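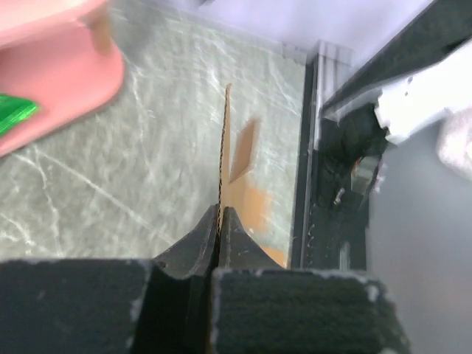

Chapter 6: Where the Examples Come From

Sooner or later every course on robot learning has to leave the mathematics and pick up a piece of cardboard. This is that chapter. The cardboard will be thin, it will be held between two fingertips, and from the wrist camera it will often look like a tan splinter, seen edge-on and hardly there at all. Your model will be asked to learn from it anyway.

An example, for our purposes, is one recorded attempt at one task, from the first movement to the last. The Nider set, which we use throughout Part Two, holds 3,348 of them. Deirdre Mulligan, who ran the collection at Grinent, had planned on 200 and a free Tuesday.

We begin with what the wrist camera sees, and how much of that is the robot's own gripper (a great deal). Section 6.2 deals with clutter at the edges of the table, which students like to crop out and later wish they hadn't. Section 6.3 covers failed attempts – keep them, label them, and resist the urge to tidy up before your supervisor looks.

You will need the Ikovine viewer and around 14 hours. Read Ó Briain's notes on labelling first, preferably with tea.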